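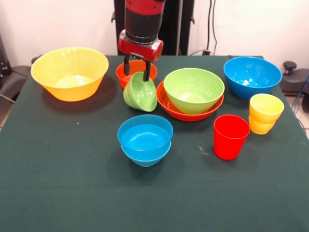
Okay, week 2, and we're on color words. Last time I asked you to go home and get somebody in your family to name the color of ten things in the kitchen, and I loved reading what came back (keep sending them, I read every one!). Most of you found the same trouble spot I always find, the stretch between yellow and red. Take the big yellow bowl: up at the rim I'd call it yellow without thinking, but down toward the base it slides into orange, and I couldn't show you the line where one word stops and the other starts. The orange-red one is worse. My sister would say red and fight you over it.

So that's the question for this unit. Do we all see the same stuff and just cut it up differently, or does the word you grew up with nudge what you notice?

Your reading is the Hlongwane chapter, the one called "Where Green Ends." Mpho Hlongwane showed 79 speakers in the town of Berkina a set of 200 painted chips and asked for one word each, no "sort of" allowed. Look at two things while you read. First, where do people slow down? Second, who uses borrowed words, and for which chips? I always get stuck on the table on the third page, so don't panic if you do too. Read the columns before the rows.

A few terms you'll need:

Basic color term: a short, common word that isn't a kind of some other color. Blue is one, navy isn't.

Focal color: the best example, the chip you'd point at if I said "show me green."

Boundary: the fuzzy part. We'll spend most of Thursday's worksheet there, so bring colored pencils if you have them.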